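Gisteo Stops Bin Picking Cells After Gripper Fault, Will Replace Cable Guides Free of Charge

Press release, August

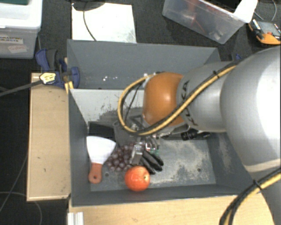 Customers should not have to find such a fault by themselves, wrote Lloyd to our service desk on the Monday after the first stop, and the company asked why the warning had not come from the cell itself. We think the question is fair. With this release we want to explain what we know and what we are doing.

Gisteo builds picking cells in which a robot arm takes mixed goods from a bin. In 23 cells of the Serus series, the gripper can lose its closing signal while the arm is turning at the wrist. The fingers then open and the object falls. In 2 cases the object fell outside the bin, on the side where an operator can stand. No person was hurt.

The cause was found in our test room together with Carement, which supplies the cable guides. When the wrist turns many times in the same direction, the cable loop at the wrist becomes tighter and pulls on the gripper plug. In our tests the first short loss of signal came after 300 picks. The control software treated this loss as a normal release command and continued the program. This second point is our own mistake, and it is the more serious one.

All cells of the series are now stopped for automatic work. They may be used in manual mode at reduced speed, with the safety door closed. We ask customers not to move the cable ties or make the loop longer by themselves. A loop which is too long can catch on the wall of the bin.

The repair has two parts. Software version 406 stops the arm at once when the gripper signal is lost and shows a message on the operator panel. It also limits how far the wrist may turn in one direction. After this, a Gisteo technician will change the cable guide and the plug. The visit takes one morning, and customers pay neither for the parts nor for the travel.

The tests with the new guide continue with mixed goods of different shape and weight, among them fruit and hand tools. Carement will check the removed plugs, and each customer will receive the written result for their own cell.

Customers who have seen a dropped object are asked to save the log file before they switch off the controller, and to send it to the Gisteo service desk with the serial number of the cell.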